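Archive > Home and Objects Studies > Working Papers > Section 3

3.2 Sorting soft toys into open bins

The second task concerned soft toys. We chose them because in our earlier interviews in Triltville the parents named them as the hardest category of things to put in order. A book has a shelf and a shoe has a pair, but a plush toy has no clear place in the house, and it does not keep its form when it is pressed by other toys. In the 290 households which answered our first questionnaire, soft toys were kept in open containers more often than in closed ones. The reason given most often was that the child wants to see the toy from above.

Each session was done at a table, by one person standing. The toys were small and of light colors, and they came from one local seller, Komska. We decided for light colors after the pilot in August, where the participants sorted almost only by color and gave little attention to shape. With toys that are all white or cream, the color rule is weaker, and the person must find another rule - the shape, the face, or simply which toy is closer to the hand.

The bins stood side by side and had no labels. We did not tell the participants that both bins must be used. This point is important for the reading of the results. A part of the participants filled one bin first and began the other only when toys started to lie on top of each other. Others made a decision before touching anything and gave each bin a meaning, for example "animals" and "not animals". We call the first way filling and the second way dividing. Figure 2 shows two bins, one of them still empty, with toys lying on both sides of them.

The full set of sessions gave 1,840 single placements. We coded for each placement the bin, the hand, and whether the toy was later moved again. Moving again was rare among the fillers and common among the dividers, who often changed the meaning of a bin in the middle of the work. A sheep, for example, was easy to place as long as the other toys were also animals. A cloud with a face was difficult. Several participants held such a toy above the bin for some time and asked aloud if a cloud with a smile is an animal. We gave no answer to this question.

The last 200 placements were coded a second time by Judit Barta, who did not know the first codes. The differences were mostly in the toys which were put on the table first and only after that in a bin. We decided to count these as one placement.

Figure 2. Two open bins and plush toys during the sorting task.
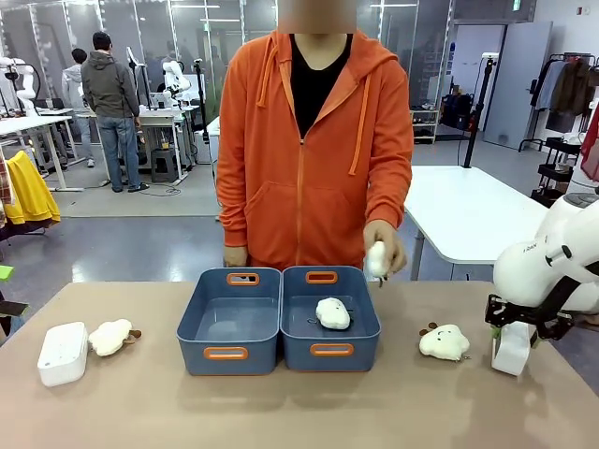
Comment from Stan: I would be careful with the word "filling". In my reading of the transcripts, several of these people also had a rule, they only did not say it aloud. Could you ask them after the session which toy they would look for first?

Contact: Jusis, Working Papers, Triltville | © Jusis, December 2021 | Back to top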